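Brikport Robotics Club, bench notebook
June, afternoon session, start 1:15 pm
At the bench: Iqra Paracha (writing), Daniyal Ansari, Sidra Siddiqui. Arsalan Virk from 3:00. Mr. Mirani in and out.

Goal for today: get the handle grasp working on the black pitcher with other things on the table. On the bare table it has been fine since the last entry. The pour task in the rules has a cluttered table and the judges set it up, so we don't get to choose what is next to the pitcher.

Setup
Arm is Malik, same base position as last time, base screws checked. Gripper is the Trollex with the pointed fingertips. Camera on the wrist mount, lens wiped. Logging with Relov, new session folder, notes file inside has the same heading as this entry.

Exposure was still on auto from when Daniyal had it on his laptop. Switched to manual. The value that was good in the morning is too bright after lunch, so we need to write the time of day next to whatever value we use. 1:15 pm value is in the notes file.

Homed the arm twice. First home gave a wrist offset that didn't match the sticker. Second one came up 1181, which is what the sticker says. I don't know what was wrong with the first one. Sidra thinks the cable was touching the elbow when we powered on. Moved the cable to the outside of the elbow and taped it. If you home and don't get 1181, stop and home again before you run anything.

Pitcher detection
The detector finds the pitcher well when the whole body is in view. It has trouble when the camera is close, in the last part of the approach, when the top and the bottom don't both fit. At that point it sometimes puts the box on the shadow. Same problem as in the spring with the gray mug, so it isn't the new weights.

Daniyal's idea was to stop detecting once we are close and hold the last good position. Tried that. Works if the last good position was good. When it wasn't, the arm goes confidently to the wrong place and bumps the body of the pitcher with the left finger. We had it do that several times in a row and then moved on.

Sidra's idea was to look for the handle only, from farther out, and fit a line down the handle. The handle is thick and it sticks out a good way from the body, so there is a clear gap to look for. This was better. The trouble is the color. The handle and the body are both matte black, and if the arm comes in from the body side the handle disappears into the body. It has to come in from an angle where there is white table between them. For now we hard-coded the approach side based on which side the handle is on. It's ugly but it's in the branch and it runs.

Shadows
Spent too long on this. The ceiling lights in this room put the arm's own shadow on the table, and on a white table it is strong enough to matter. It moves when the arm moves, so background subtraction picks it up as an object. Masking by color helps (the shadow is a pale bluish gray and the pitcher is black) but then the threshold has to be set again any time the light changes.

Things we tried:
Blinds down. Shadow softer, image darker, more blur when the arm moves. Not worth it.
Lamp from the other side. Made a second shadow.
Saturation instead of brightness. Helps with the colored stuff on the table, does nothing for the pitcher, since black and gray both come out low.
Raising the dark threshold so that only really dark pixels count. Best of the lot. Also picks up the gripper fingertips, so we masked out the bottom strip of the picture where they always sit.

Note on the fingertip mask: the tips are shiny on top and the highlights were getting through as bright spots. The mask is now taller than it was. Do not shrink it to get more table in view. Arsalan did that last time and the handle line snapped to a fingertip.

Clutter
For clutter we used whatever was in the bin and on the shelf. Snack wrappers are the worst thing to have near the target. They are shiny and crumpled, they throw back light in odd places, and they look different from every angle, so the tracker keeps losing them and finding them again. None of that would matter if we ignored them, but the planner treats every new find as a new obstacle and replans. We watched it replan over and over while the arm was halfway in. Sidra added a rule that an obstacle has to be seen in 7 pictures in a row before the planner gets told. That calmed it down a lot.

The pink watering can is a good distractor. It has a tall handle, and the handle finder liked it better than the pitcher's handle whenever both were in view. Fixed by checking the color first and then looking for the line. The order was the other way around for no reason that any of us remember. It is one line in find_handle and I left a comment.

Blue cloth: the depth estimate over dark cloth is noisy. We don't need to pick anything up off it, so we left it. If the judges put the pitcher on a dark cloth we are in trouble. Somebody should ask about that at the rules meeting. (Daniyal said he would.)

Speed
Approach speed was at 60 from the last group's settings. Dropped to 40. At 60 the wrist pictures are too blurred for the handle line, and the filter throws out most of them. At 40 there is still some blur, mostly at the start of the turn toward the table, but enough clean ones come through. Did not try lower. The task is timed and Mr. Mirani wants us to get it reliable first and then see how much time is left over.

The grasp timeout was 500 ms and the gripper kept giving up before it had closed on the handle. Set to 2000. It doesn't wait that long when the grip is good, it only waits that long when it has missed, so the cost is small. Daniyal wants it lower. Leave it until after the dry run.

Grip
Two ways to hold this pitcher: around the handle from outside, or one finger through the gap. We went with around the handle. With one finger through, the pitcher swings when the arm lifts, and it will swing worse with water in it. Around the handle it stays closer to upright. The pointed tips aren't great for this. There's not much surface touching. Arsalan has a design for flat pads that clip over the tips and he'll print a set in the soft filament. The clip has to be loose enough to get off again. The last ones had to be cut off with pliers and we scratched the tip.

No water today. All lifts with the pitcher empty. Mr. Mirani says water only when the tray is under it and the power strip is off the table, and I agree after what happened with the vacuum project.

Results
Not going to put a success rate here. We changed too many things during the session for a rate to mean anything. In general: bare table good, clutter on the far side good, clutter between the arm and the pitcher still bad. The last block of runs, after Sidra's obstacle rule and the color check, was clearly better than the first block. Logs are in Relov if anyone wants to count.

One thing to look at: on a few of the late runs the arm stopped partway through the approach with no error. The log just ends. It may be the laptop going to sleep. Arsalan turned off sleep on it at 4:10 and we didn't see it again, but we also didn't run for very long after that.

Things broken or missing
The tape on the wrist cable is lifting again. Needs a proper clip.
The 2 mm hex key isn't in the drawer. Whoever has it, bring it back.
The e-stop box works but the label fell off. Sidra wrote a new one in marker.
The USB extension is loose at the laptop end. If the camera drops out, check that before you restart everything.

For next time
Arsalan: print the pads, one set, test the clip on the spare tip first.
Sidra: clean up the obstacle rule so the number isn't typed in three different places.
Daniyal: ask about dark cloths and about whether the pitcher can be placed with its handle facing away from the arm. If it can, the hard-coded side is no good and we need to do it properly.
Me: pull wrist pictures from the late runs and mark the handle by hand so that we have something to test against. Start with the ones that have the pitcher on the left and the shadow across the middle, as those are the ones that fooled the old version most.

Shut down at 4:50 pm. Arm parked, power off, table left as it was. Please don't clear it. We want to start from the same layout and it takes a while to get it back.

Saved one wrist picture from Relov with this entry for the hand marking.
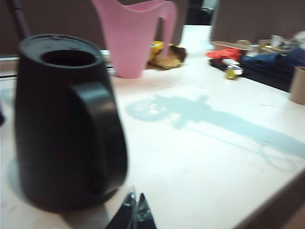 Page last changed: June, 5:20 pm, by iparacha

Added after I got home: for the hand marking, draw the line down the middle of the handle and not along its outer edge. In this one the outer edge is soft and two people would put it in two different places. The watering can is cut off at the top, so leave it unmarked, and leave the wrappers unmarked too. If you're unsure about a picture, put it in the "skip" folder and we'll go through them together at the bench.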